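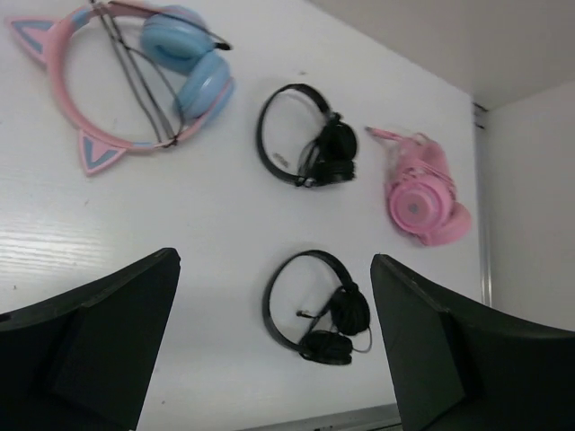
Second quarterly report on the Niltau headset library, for the Aquino Fund
Prepared by Rommel Marquez, Sep 27, 2023

The grant agreement asks us to report on "engagement outcomes", and I said in June that I didn't think we could measure those with any confidence. I still don't. What I can report on is equipment, and whether the equipment matches what the application promised. The application described a standard pool of plain headsets, all alike, so that parts could be swapped and no child would wait for a favourite. We haven't got that. We have black headphones of the ordinary kind, a pink pair that folds, and a large pink and blue set with cat ears and a microphone on a boom, and as anyone could have predicted, it's the last one that gets asked for by name. I opposed accepting mixed donations for exactly this reason and was outvoted. The minutes record it.

Sorting and checking

Concetta Morelli and Danilo Soriano ran the sorting over two Saturdays. Each headset is laid out on the white table, untangled, plugged in, listened to on both sides and wiped down. Then it gets a tag with a number and goes to the lending shelf, the repair box or recycling. The work was done well and I have no complaint about either of them. My complaint is with the target. We told you there would be 40 working headsets by the end of this quarter, and that number was chosen before anyone had opened the donation boxes. I would ask the Fund not to read the total on the attached sheet as an achievement until the lent ones have come back once and been checked again. A headset that plays music for thirty seconds on a Saturday morning may well crackle through a whole class on Monday.

Cables are the weak point. Wired sets with long leads are a nuisance to store, and tying the cable back against the band keeps it off the floor but makes people yank it loose when they're in a hurry. Edgardo Umali wants small cloth pouches. I have asked him to price them before we have the argument a third time.

Microphones

The original proposal assumed every headset would have one, for the online tutoring. Plenty of what people gave us are headphones made for listening only. They're fine for audiobooks and for quiet time in the reading room, and no use at all for a tutoring session where the child is meant to talk back. Ronaldo Mercado has suggested clip-on microphones as a cheap fix. We trialled 2 of them and I wasn't persuaded. They picked up the next table nearly as well as they picked up the speaker. He disagrees and has asked for a longer trial, which he can have in October, provided it's written up properly this time.

Size and fit

I had expected the novelty styles to be flimsy and the black ones to be the sensible choice. I'm less sure of that now, though I wouldn't go as far as Danilo, who would like the next purchase to be entirely in colour. Younger kids do seem more willing to keep a coloured set on. Whether they learn anything more while wearing it, I can't say, and the survey we used wouldn't tell us. It asked children if they liked their headphones. They mostly said yes. I don't think that should be put in front of your board as evidence.

Bulk is a real problem with the cat-ear style. It won't go into the Rika storage trays with the lid closed, so it sits on top of the cabinet, where it's the first thing anybody sees when they walk in. The folding ones store well.

Money

The quarter's equipment line was $500. Replacement ear cushions took the biggest share, followed by adapters for the older tablets. We bought a splitter from Odberg that I wouldn't buy again. Nothing has been spent on new headsets, and I recommend it stay that way until the repair box has been worked through. There are 6 sets in it waiting on cushions alone.

Next quarter

The second check on returned headsets will be done before any new lending starts. Concetta will keep a fault log by tag number, with the date and the fault in plain words ("left side dead", "mic cuts out"), as the current notes can't be compared with one another. I'd also like the Fund's view on whether listening-only sets may be counted toward the target. My own view is that they shouldn't be, and that the target should be revised down and the colour question left for another year. Edgardo has asked me to note that he takes the opposite view on the counting, and will write to you separately.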